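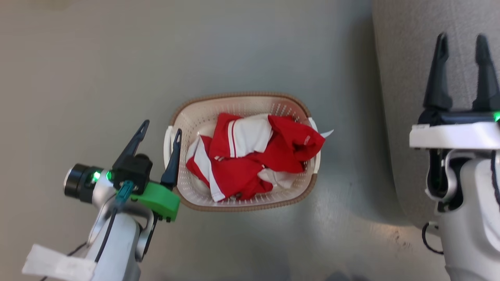

I'd been trying to pin Chanida Onsri down since July, and when she finally said yes it was for a Tuesday at seven in the morning, before the phones start. She buys equipment for Podham, which washes uniforms for sports clubs (lots and lots of jerseys), and she's in the middle of working out what a two-armed folding setup would cost her.

"Everybody asks me the price of the arms," she told me, pouring us both coffee. "The arms are the easy line! They come with a quote. It's the little stuff that gets me."

So I asked about the little stuff, and out came the spreadsheet. It has 61 rows. Finger sets are on there, and cables, brackets, wrist cameras, a spare of nearly everything, plus a row just for laundry baskets.

"I put down 182 dollars for baskets and my boss circled it," she said, laughing. "But if the grippers are set up around one kind of basket, I want a stack of that kind in the closet. Same rim, same handles. I don't want to be shopping for a match when one cracks."

The biggest surprise for her was fingers. Her first draft had one set per arm. Then she called Yiğit Bayram, who keeps a similar pair running at Tokgöz, and he talked her up to three. "He said, 'Budget for fingers like you budget for printer ink,'" she said. That added $1,198 and she grumbled about it for a week.

She has two quotes right now, one from Villusov and one from Zetimby. Villusov is cheaper up front but charges for every service visit. Zetimby rolls the first year in, and she likes that, although the training is only half a day and she wants more for the night shift.

I wondered if she'd thought about leasing. She had, and she made a face. "Ask me again after the pilot. I still don't have a number for floor space, and the electrician hasn't called me back."

He called while I was putting on my coat. She waved me out and picked up a pencil.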